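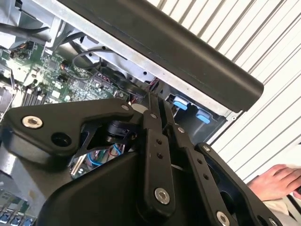 One reviewer of the Drinov survey objected that repair is cheap only when the owner's labor is counted as free, and we think the objection holds.

Figure 3. Open computer chassis.

4.2 Do repaired computers last?

The claim that a repaired desktop computer gains years of service goes back to a 1974 argument about household appliances, and it has been repeated since with little testing. Drinov followed 70 machines for 2 years and lost track of 30 of them. Those were treated as still in use. We see no grounds for that. The Pinmont figures avoid the problem but cover a single office.

Related articles
Bundar: Spare parts and prices
Tanner: Who pays for repair?

Contact | Copyright | Back to top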